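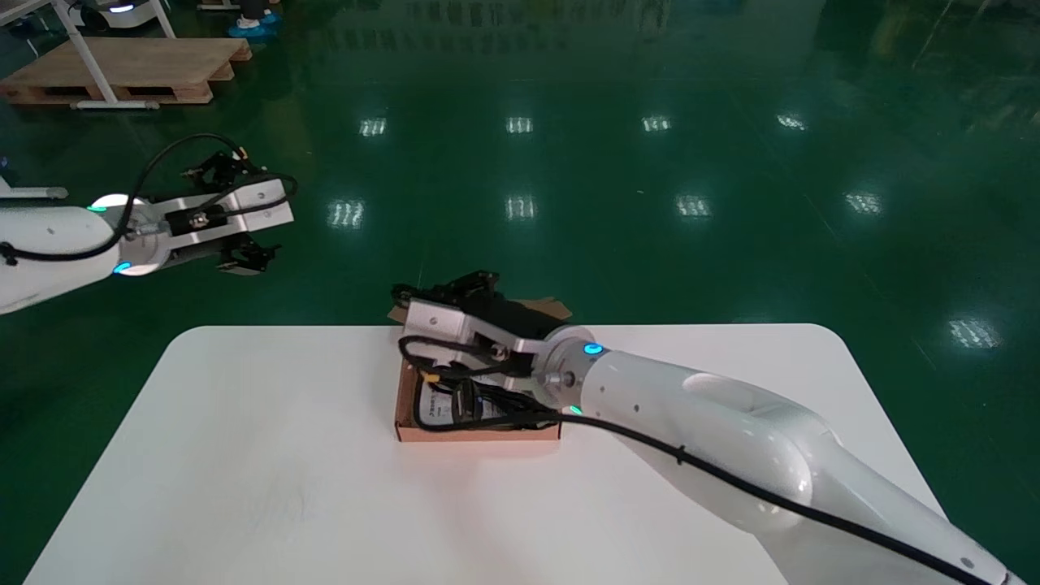 홈 | 지난 호 | 투고 안내 | 검색 | 로그인
읽는 시간 11분

3. 작업 환경 및 시료

3.1 작업실

관찰은 Raltdale 물류 시험동 1층의 포장실에서 2018년 3월에 이루어졌다. 포장실 바닥은 짙은 녹색 에폭시로 마감되어 있고 표면 광택이 높다. 천장에는 직사각형 조명이 열을 지어 배치되어 있으며, 조명의 상이 바닥에 또렷하게 맺힌다(그림 2). 선반과 장비의 상도 바닥에 비치지만 윤곽은 조명의 상보다 흐리다.

바닥 반사는 본 연구의 직접적인 변수가 아니다. 그럼에도 이를 기술하는 까닭은 예비 관찰에서 라벨 판독 오류의 일부가 작업자의 시선 방향과 관련되어 나타났기 때문이다. 작업대 모서리 너머로 밝은 반사면이 보이는 자세에서는 흰색 라벨과 주변 배경의 휘도 차가 줄어든다. Restrepo의 선행 보고는 무광 콘크리트 바닥을 전제로 한 것이어서 그 결과를 본 작업실에 그대로 적용하기 어렵다. 이에 바닥 조건은 전 기간에 걸쳐 고정하였고, 바닥 세척은 관찰이 없는 시간에만 실시하였다. 세척제의 종류도 바꾸지 않았다.

출입자는 신발 위에 파란색 덧신을 착용한다. 덧신 착용은 포장실의 기존 청결 규정에 따른 것으로, 연구를 위하여 새로 도입한 조치는 없다. 다만 덧신의 밑창은 에폭시 면에서 일반 작업화보다 마찰이 작으므로, 상자를 들고 이동하는 구간의 소요 시간은 분석에서 제외하고 작업대 위에서 이루어지는 동작만을 대상으로 하였다.

3.2 작업대

작업대는 상판이 흰색이고 모서리가 둥글게 처리된 것을 사용하였다. 각진 모서리의 작업대는 예비 관찰에서 골판지 날개가 모서리에 걸려 찢어지는 경우가 있어 본 관찰에서는 쓰지 않았다. 상판에는 위치 표시용 테이프를 붙이지 않았다. 테이프의 두께가 얇은 상자의 기울기에 영향을 줄 수 있고, 테이프의 가장자리가 라벨의 외곽선과 혼동될 우려가 있기 때문이다.

흰색 상판은 밝은 황갈색의 골판지와 대비가 분명하여 상자의 외곽을 식별하는 데 유리하다. 반면 흰색 라벨이 상자에서 떨어져 상판에 놓이면 식별이 늦어진다. 관찰 기록에서 분리된 라벨은 별도의 항목으로 처리하였으며, 그 분류 기준은 3.4절에 기술한다. 상판의 색을 회색으로 바꾼 조건은 후속 연구에서 다룰 예정이다.

자재 반입에는 목재 팔레트를 이용하였다. 팔레트는 작업대와 떨어진 바닥에 두고, 시료는 필요한 분량만 작업대로 옮겼다. 팔레트 주변에 다른 구조물이 놓이는 경우에도 작업대까지의 통로 폭은 유지하였다. 그림 2의 왼쪽 위에 목재 팔레트와 흰색 금속 프레임이 보인다.

그림 2. 포장실의 작업대와 주변 배치. 흰색 작업대 위에 납작한 소형 골판지 상자가 놓여 있으며, 상자 윗면의 일부를 검은색 인쇄가 있는 흰색 라벨이 덮고 있다. 뒤쪽으로 찢어진 갈색 골판지 날개가 세워져 있다. 바닥은 짙은 녹색 에폭시 마감이다.

3.3 시료

시료는 납작한 형태의 소형 골판지 상자이다. 상자는 Braltar 계열의 단일 규격으로 조달하였으며, 입고 수량은 584개이다. 이 중 200개를 무작위로 추출하여 본 관찰에 사용하고, 나머지는 예비 관찰과 라벨 접착 조건의 확인에 사용하거나 예비품으로 보관하였다. 추출은 입고 순번에 난수를 부여하는 방식으로 하였고, 팔레트의 적재 층은 고려하지 않았다. 적재 층에 따른 눌림의 차이가 있을 수 있으나 본 연구에서는 이를 구분하지 않는다.

라벨은 흰색 바탕에 검은색으로 인쇄한 것으로, Flesov 용지를 사용하였다. 라벨의 면적은 상자 윗면보다 작게 정하였다. 라벨이 윗면 전체를 덮으면 골판지의 접힘선이 가려져 개봉 방향을 판단할 수 없고, 지나치게 작으면 인쇄 문자의 높이가 작업대 앞에서 읽을 수 있는 한도에 미치지 못한다. 라벨의 장변은 상자의 장변과 나란하게 부착하였으며, 부착 후 접착이 안정될 때까지 상자를 쌓지 않았다.

골판지의 절단면은 상면보다 색이 밝게 보일 수 있다. 이는 조명과의 각도에 따라 달라지므로 색을 기준으로 상자의 앞뒤를 판정하지 않고, 접힘선의 위치만을 기준으로 하였다.

3.4 손상의 분류

개봉 과정에서 생기는 손상은 세 부류로 나누었다. 첫째는 날개 찢김으로, 날개의 일부 또는 전부가 접힘선이 아닌 곳에서 갈라진 상태를 말한다. 둘째는 라벨 손상으로, 라벨이 들뜨거나 접히거나 상자에서 분리된 상태이다. 셋째는 본체 눌림이며, 상자의 윗면 또는 모서리가 원래의 평면에서 벗어난 상태로 정의한다. 한 시료에서 두 부류 이상이 함께 나타나면 각각을 기록하고, 대표 손상을 따로 정하지 않았다.

날개 찢김은 다시 찢어진 조각이 상자에 붙어 있는 경우와 완전히 떨어진 경우로 구분하였다. 전자에서는 조각이 위로 서서 라벨이나 내용물을 가릴 수 있어 후속 동작의 시간이 길어진다. 후자에서는 조각을 치우는 동작이 추가되지만 시야는 확보된다. Stankevičius의 분류에서는 두 경우를 하나로 묶고 있으나, 가림의 유무가 판독 시간에 미치는 영향을 보려면 이를 나눌 필요가 있다. 그림 2와 같이 골판지 날개가 서 있는 배치에서는 관찰 방향에 따라 가림의 정도가 달라지므로, 판정은 정해진 위치에서만 하였다.

본체 눌림은 판정자 간의 차이가 가장 큰 항목이었다. 골판지는 하중이 없어진 뒤에도 일부 변형이 회복되므로, 작업 직후와 일정 시간이 지난 뒤의 판정이 일치하지 않을 수 있다. 이를 줄이기 위하여 판정은 상자를 작업대에 내려놓고 접촉하는 물체를 모두 치운 뒤에 실시하였다. 누르는 힘이 작용하고 있는 동안의 형상은 참고용으로만 기록하였다.

3.5 배선과 주변 물품

작업대 위 또는 그 위쪽을 지나는 전선은 상자의 윤곽과 라벨의 문자를 가리는 요인이 된다. 특히 검은색 전선은 검은색 인쇄와 명도가 비슷하여, 라벨 위를 가로지를 경우 문자의 획으로 오인될 수 있다. 그림 2에서도 검은색 전선이 상자 위를 지나며, 전선에는 작은 노란색 커넥터가 있다. 전선에 의한 가림은 날개에 의한 가림과 원인이 다르므로 동일한 부호로 기록하지 않았다.

가림의 정도는 라벨의 인쇄 영역 가운데 보이지 않는 부분의 비율로 정하였다. 인쇄가 없는 여백만 가려진 경우는 가림이 없는 것으로 보았다. 이 정의에 따르면 전선이 라벨의 상당 부분을 덮고 있어도 문자 판독이 가능하면 값이 작아지며, 반대로 가는 전선 한 가닥이 문자열의 중앙을 지나면 실제 판독 난도에 비해 값이 작게 산출된다. 후자의 문제는 면적 비율만으로는 보정되지 않으므로, 판독의 성공 여부를 별도의 열에 기입하였다.

3.6 기록 절차

기록지는 시료 하나당 한 장을 사용하고, 상자 번호와 라벨 번호를 따로 적었다. 두 번호를 통합하면 기입은 간단해지지만, 라벨이 분리되어 다른 상자 옆에 놓였을 때 대응 관계를 복원할 수 없다. 판정은 2인이 독립적으로 수행하였으며, 서로 다른 판정이 나온 시료는 Uldis Stankevičius가 제시한 순서에 따라 날개, 라벨, 본체의 차례로 다시 검토하였다. 재검토 후에도 일치하지 않은 항목은 결측으로 처리하였다.

기록지의 전산 입력은 4월에 완료하였다. 입력 과정에서 발견된 번호 중복은 원본과 대조하여 수정하였고, 원본에서도 확인되지 않는 값은 분석에서 제외하였다. 손상 부류별 판정 결과와 판독 시간의 분포는 4절에 제시한다.

이전 절 | 다음 절 | 목차 | 맨 위로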